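Home | Household | Kitchen | Workshop | Seasonal | Contact

Sorting Small Items in Open Bins: Guidance for Households and Shared Workshops

Reading time: 5 minutes

Small articles are the most frequent cause of disorder in a kitchen drawer, a utility room or a workshop. Screws, clips, bottle stoppers, spare keys, curtain hooks and battery covers are seldom thrown away, and they are seldom put back where they came from. The Millarthorpe Household Advice Service receives more enquiries on this subject than on any other apart from limescale. The following guidance replaces our earlier leaflet on drawer dividers.

Choosing a bin

An open bin with a flat floor and straight or slightly sloping sides is suitable for most sorting work. Members are advised to choose one shallow enough for the hand to reach every corner without the wrist resting on the rim. Very deep containers encourage layering, and whatever lies in the lowest layer will in practice be bought again.

Colour deserves some thought. A plain mid-grey interior shows up both pale and dark objects reasonably well. White interiors hide nylon fixings and candle stubs; black interiors hide almost everything. Patterned drawer liners should be taken out before sorting begins.

Round tubs are not recommended for this purpose. Small items travel to the edge and gather there in a ring, and a round tub wastes shelf space when it is put away.

Preparing the contents

Empty the drawer or box into the bin in stages. The aim is a thin scattering in which each article can be seen and picked up separately. If items are lying on top of one another, take some out and return to them later. A household drawer may hold as many as 300 separate pieces, and it is unwise to attempt the whole of it in one sitting.

Remove the following before anything else is handled: loose blades, broken glass, leaking batteries, and medicines. Batteries should go into a separate lidded tub, with tape over the terminals, until they can be taken to a collection point. Medicines should be returned to a pharmacy.

A bin in regular use will become marked. Scratches and worn patches on the floor of the bin do no harm in themselves, but they hold dust and fine metal filings, and a scuffed surface should be brushed out more often than a new one. A stiff hand brush is sufficient. Washing-up liquid in warm water may be used on painted surfaces; scouring powder should not. 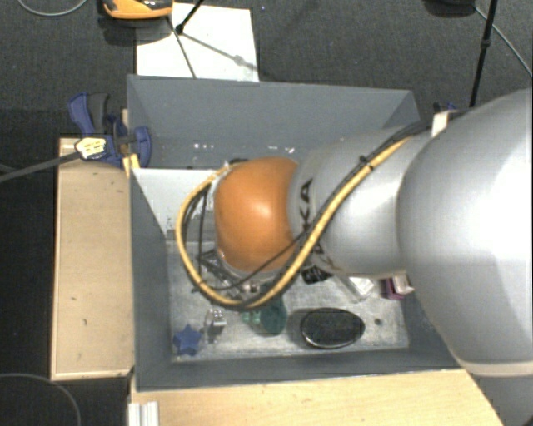
Dilwyn Gwynne has written to us that brushing alone was never enough for his own bins, and that he wipes the floor of each with a damp cloth at the end of every session, working from the far side towards himself. He adds that a cloth picks up the grit which a brush pushes into the corners. We are content to recommend both methods, the brush first and the cloth afterwards, provided that the bin is fully dry before any steel fixings are put back into it.

Order of sorting

Work from large to small. The larger pieces obscure the rest, and the bin becomes much easier to read once they have gone. Then take out whatever is most numerous, usually one kind of screw or clip. The odd pieces that are left may be dealt with one at a time.

Each article should be picked up once and placed directly in its destination. Setting things down on the worktop to be decided upon later creates a second heap, and members who report that sorting takes them all of Friday evening generally have a second heap.

A small tray marked "unknown" may be kept. It should be emptied at the end of August, when most households have finished their outdoor repairs and any missing part will have been looked for.

Containers for the sorted items

For the sorted items, the Plokberg stacking box in the 200 millilitre size has served our demonstration kitchen well, although its lids become stiff. Clean jam jars are equally suitable and cost nothing. Labels should name the contents in ordinary words and should face outwards. A label on the lid cannot be read once another jar stands on it.

Do not fill a container beyond three quarters. Fixings weigh more than is commonly supposed, and 50 long screws in a thin plastic tub will split it at the base if it is dropped.

Storage of the bin itself

The empty bin should be kept flat and the right way up, with nothing inside it. A bin left on a bench with a few articles in the bottom will attract more. Where 2 bins are owned, they may be nested with a sheet of newspaper between them - this prevents the painted sides from rubbing and makes them easier to pull apart.

Members sharing a workshop should agree where the bin is kept and write the place on the wall.

Comments (4)

Kidano
The tray for unknown parts is a good idea. Ours has not been emptied for several years and I now feel I have been told off.

P. Liyanage
Would you advise against a magnet? I run one through the bin first and it saves me a good deal of time with the screws. It does not help with brass, of course.

Millarthorpe Household Advice Service
A magnet is perfectly acceptable. Please wrap it in a thin plastic bag so that the filings can be removed by turning the bag inside out.

Marian
Jam jars every time. Soak the labels off overnight and use a little cooking oil on the glue.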